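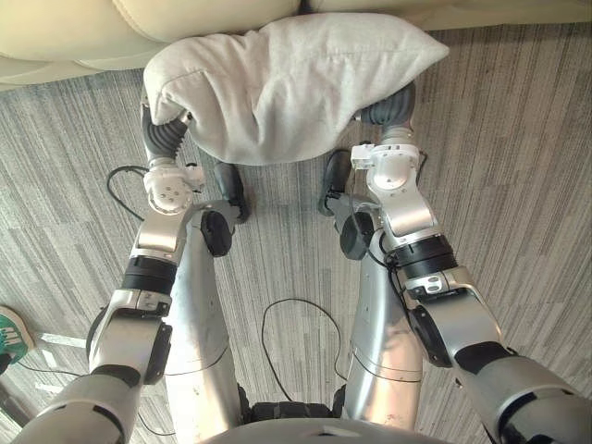 Gray pillow, both grippers on it, sofa edge right behind.

Pillow week, day whatever. Teleop demos for the Stellden tidy-up task. Target is 300 clean ones, we're at 37. Send coffee

Rules we settled on with Joonas Tikkanen: squeeze from both ends, lift, place, let go with both hands at the same time. If one hand lets go early the demo gets tossed. I toss a lot of demos

Soft stuff is so much harder to teach than boxes. You can't feel the pillow through the controls, so you watch the fabric – sag in the middle means ok, bulge at the sides means ease off. Took me way too long to learn that
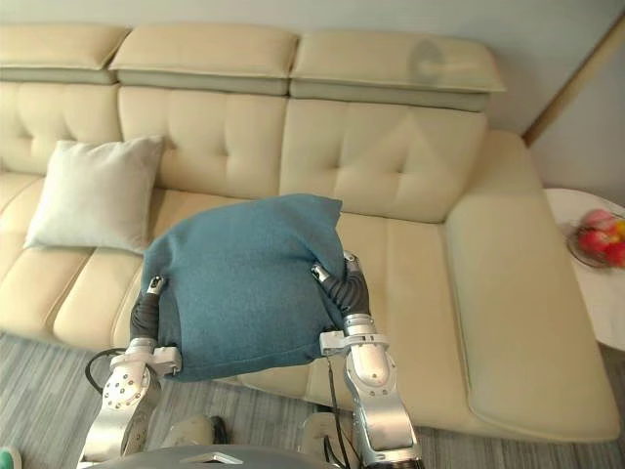
also SLOW DOWN. My early ones were all jerky and the policy copied every jerk. Faithfully. Now I do a slow approach, tiny pause before the squeeze, then up

Aleksi Kokkonen asked why not just move the arms by hand. We tried in October, fine for one arm, but with two you run out of hands and end up leaning on teh thing

Next up is different starting spots. Corner of the sofa, flat on the seat, on the floor. Floor scares me a bit

ok back to it, will post the failure reel when we hit 300 – its mostly me dropping pillows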